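The Things We Put Down
By Marloes Van Hecke

When I came to live in Clalville I rented two rooms from a widow on Gandesgate, and the first thing she taught me was where to put my keys. There was a dish for them, on a narrow shelf behind the front door, and beside the dish was a space where I could leave my gloves. Her own gloves had the other side. In the two years that I lived with her I never saw her look for anything.

I thought of her again this June, when I lost my passport for three days inside my own apartment. It was under a dish towel. I had carried both of them from the bedroom, I had put them down to answer the telephone, and after this moment the passport did not exist for me any more. My husband found it when he wanted to dry a glass.

After this I began to ask people where they put things down. It is a strange question to ask to a person you do not know well, and most of them laughed first. Then they answered for a very long time. A neighbor told me about a chair which has not been sat on since her son was born. A colleague at the magazine has a stair, the fourth from the bottom, where everything waits that must go up, and the family steps over this stair with great skill, also in the dark. 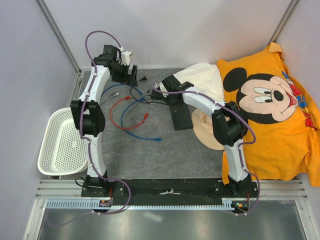

Birdie Haverford was the person I most wanted to speak with. She has gone into other people's homes for 27 years to help them when they move, and in that time she has packed 368 households, from one-room apartments to a farm with four barns. She keeps a notebook of them, with the street and one line of remarks. "Good people, no shelves," says one. "Eleven scissors," says another.

She does not like the word clutter. In her opinion it makes people ashamed, and a person who is ashamed will close the door of the room instead of going into it. She prefers to speak of landing places. Every home has them, she says, and you can't choose them with your head. "You come in with your arms full. Your arms decide. If the first flat thing is the piano, then you own a very expensive shelf."

Her method, if it is one, is to watch for a week before she moves any object. She asks the family to live as they always do and to leave everything where it lands. On the last day she walks through the rooms with them and they look together. She told me that couples often discover then that they have been angry with each other for years about a table, when what they needed was a hook.

I tried the week at home. It was more difficult than I had expected, as I am a person who tidies when she is nervous. By the third day I had already moved the mail two times in secret. But I did learn that my husband's landing place is the washing machine, and that mine is any surface where the light is good. I had never known this about myself. My reading glasses, my coffee, the scarf that I take off when I warm up, all of it goes to the window side of the room during the morning and follows the sun around until dinner.

The furniture makers knew about arms long before us. Thaddeus Doucet restores hall furniture in a former dairy at the end of the railroad street, and he showed me a hall stand from his grandmother's house, dark oak, with a mirror, pegs for hats, a small drawer for brushes and an iron tray for wet umbrellas. It took as much space as a cow, he said, and nobody in the house was allowed to put schoolbooks on it. When the houses were divided into apartments the halls became narrow, and such pieces went to the barn or into the stove. He still buys one when he can. The last one cost him 126 dollars and took him the whole winter, mostly for the mirror.

"People want the coat hooks," he told me. "They ask if I can cut off the rest."

I find this a little sad, and I told him so. He shrugged. He has himself three nails in a board.
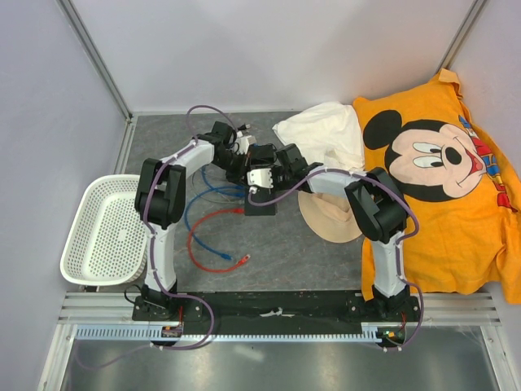 Mixing is the real trouble, according to Birdie Haverford, and much more than quantity. A kitchen can hold forty spoons and still be a calm place, because a spoon is a spoon. The eye becomes tired when the things on one surface belong to different hours of the day and different corners of life. She explained it to me with her hands on her own dining table, moving the salt and the newspaper about, but I can say it more simply: a basket, a hat and some folded fabric, with cables among them, on one dark gray surface. None of these is dirty or ugly, and the gray with its pale and rust-colored streaks would be handsome in any house. Still, a hat wants a peg, fabric wants a drawer, and a cable wants I don't know what, as I have never met anybody who has found out. The basket is the interesting one in such a company. Birdie would ask first of all whether it is there as a thing which was put down, or as the place where the others should go.

Baskets, I have learned, divide the experts. Yolanda Haddad, who runs the household shop Salehi on the market square, sells more of them than anything else, and she says openly that half of her customers buy a basket in order not to decide. They come back after some months for a bigger one. She herself uses them at home only for bread and for the cat. For everything else she recommends a shallow tray, because in a tray you see at once what you have, and when it is full it is full.

I bought a tray from her. It has been on the shelf by my door for five weeks and I can report that my keys are in it on most evenings. My husband's keys are on the washing machine.

There is also another kind of landing place, which nobody pays for and which I have come to love, the public one. At the swimming pool in Clalville there is a low wall between the changing rooms and the water, and every regular swimmer has a part of it. No sign tells you this. Renato Macaraeg, who has swum there each morning at six-thirty since his knee operation, puts his towel always at the end near the clock. Once in the spring a visitor put a bag there. "I stood a moment," he said to me. "I could have used any other place. There is so much wall! But I stood."

He waited until the visitor had gone to the showers, and then he put his towel down beside the bag, very close, so that the corner touched it. The next morning the visitor had moved one step to the left, and they now say good morning to each other.

In the town archive I looked for older examples and found the rules of the reading room, a room of the old library that closed before I arrived. Hats were to be placed on the long table under the window, gloves inside the hat, and the umbrella hung from the rail. The new library gives you a locker with a code. The old catalog of the room lists 3,535 volumes, and a librarian has written in pencil at the back a second list, much shorter, of what the readers left behind on that table and did not ask for again. Two pipes. A child's shoe. A letter, opened. One glove, then some pages later one glove, and the librarian has put a question mark between them and drawn a thin line to connect the two.

My old landlady's shelf is still behind the door on Gandesgate. Her niece lives there now, and she let me come in for a moment when I explained what I was writing. The dish has been glued in two places. There was a bicycle lamp in it, a receipt from the bakery and the keys, and without thinking I had already put my gloves down on the left side.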